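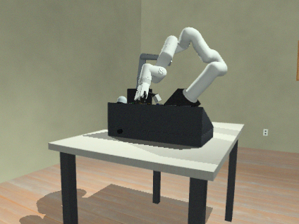 Page last changed: 7 February 2026

3. Collecting the demonstrations

Figure 3. The arm and bench in Nodau, at the start pose used for the remote-control sessions.

3.1 Two ways of showing

All demonstrations came in one of two ways. By hand: the operator takes hold of the real arm at Starnville, motors slack, and pushes it through the task, and the joint angles are played back later in Nodau. By remote: the operator sits at a desk with a Danar hand controller and drives the simulated arm directly, watching a room view and a wrist view side by side. Same arm model in both, same gripper, same action format once saved. What changes is what the person feels and what they can see, and that is what this section is concerned with.

We use the word "take" for a single attempt from start pose to stop press, good or bad. Good takes are called demonstrations. Earlier drafts mixed the two words up and it caused trouble in the tables.

3.2 Operators and tasks

11 operators, all adults, most with no robot experience before the study. Each got a short practice period, untimed, ending when they said they were ready. Some said so almost straight away and probably shouldn't have. We didn't push back on it - the point was to see what ordinary people hand over, so we left the judgement with them.

The four tasks are reach, push a button, turn a knob, and move a small object. Order shuffled per operator. Everybody did all the tasks both ways, by hand first for half the group (the odd operator out went by hand first as well).

Reach is the plain one. Gripper starts pointing down, low over the bench, and has to get to a target without touching anything else. Figure 3 has the arm up at its high elbow and folded back down toward the small objects, and that fold matters. By hand, people grab the arm wherever is handy, usually the elbow, and the elbow ends up in odd places. By remote they never think about the elbow at all. The solver picks it. So the same fingertip path comes with two quite different sets of joint angles, and a policy trained on joint angles sees them as different behaviours. We came back to this in Section 5 after first getting it wrong.

3.3 What was recorded

For each take: joint angles, gripper opening, fingertip position, contact flags from the simulator, and both views. The hand-shown takes have no views of their own, as the operator's body would be in the way, so the views are rendered at playback. Lighting and room kept fixed within a take. Shadows left on. We tried them off early in July and remote operators complained that they could not judge height over the bench, which is fair enough.

Timing was a nuisance. The Danar controller and the simulator keep seperate clocks and they drift. Everything was re-aligned on the first movement of the gripper, and takes where that could not be found cleanly were thrown out. A blunt fix. It lost us some perfectly good work, mostly from the careful operators who started very slowly.

3.4 Keeping and dropping takes

1318 takes in total, of which 818 were kept. A take was dropped if the task was not done at the end, if the clocks could not be lined up, or if the operator asked for it to go. No take was dropped for being slow or ugly. Pauses stay in. Wrong turns that were put right stay in too, and we would argue these are worth more than the clean ones, at least for pushing and turning, where the policy needs to know how to get back from a near miss.

Labelling was done by Mabli Meredith in one pass, with the contact flags open beside the wrist view. Where flags and view disagreed the flags won. One labeller is a weakness, we know. A second pass is planned but not done at time of writing.

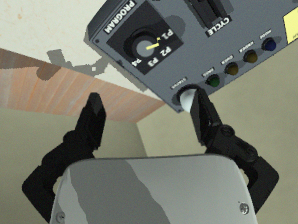 Button pushing is where the two ways of showing came apart the most. By hand, operators feel the surface and stop. By remote there is nothing to feel, the Danar unit has no force feedback, so people go by eye and tend to either hover or lean. The wrist view does not help them much to begin with. Panel text comes out upside down and on a slant from there, and several operators spent their first takes steering the wrong way, then swapped to the room view, then swapped back for the last bit. In Figure 4 the tip of the right finger is against the lower side of the white STATUS button, with the other finger standing clear. This is the kind of moment the labels are most sensitive to. Touching the button's side is a contact but we do not count contact alone as a push, the button has to travel as well. A stricter rule than the one used in our pilot, and some of the pilot numbers would be lower under it.

One finger or both closed was left up to the operator. We gave no advice. Most went with one open finger by remote, and closed the gripper by hand, as it is easier to aim a closed gripper when you are holding the arm. Again a difference in the data that has nothing to do with the task. The policy picks it up regardless.

The knob task uses the selector on the same panel, marked P1 to P4. The pointer sits at P1 in Figure 4, and a turn was scored only on where the pointer ended, with no credit for part way. Remote operators found this hard. The wrist has to roll while the fingertips stay put, and the controller maps roll onto a twist of the hand which runs out of range before the knob does. So they let go, untwist, grab again. By hand it is one smooth turn. Both were kept.

3.5 Control mapping

A few notes for anyone trying to rebuild this. Controller motion is relative, with a clutch on the trigger: squeeze to move, let go to re-centre. Motion is scaled down near any surface, using simulator distance, and we told operators this was happening. Two of them disliked it and asked for it off. We said no, for consistency. The wrist view is not rotated to match the panel, although it could have been. We wanted the operator to see what the policy sees, and a rotated view would have made life easier for one and not the other. Looking back we might have offered it in practice only.

The Ellery mapping, used in our earlier work, ties controller axes to the room view at all times. We dropped it after the pilot. Fine for reaching, miserable for anything on a tilted face, becuase the operator is looking at the wrist view by then and every push goes off sideways.

3.6 Limits

The hand-shown takes are played back in simulation, so small errors between the real arm and the model get baked in. We measured the fingertip offset at the start pose only. It probably grows further out, and the panel is further out. Fatigue was not tracked. Operators could stop whenever they liked, and some did, which leaves the later tasks in each shuffled order a bit thin. Weights for this are given in Section 4, along with the split by operator.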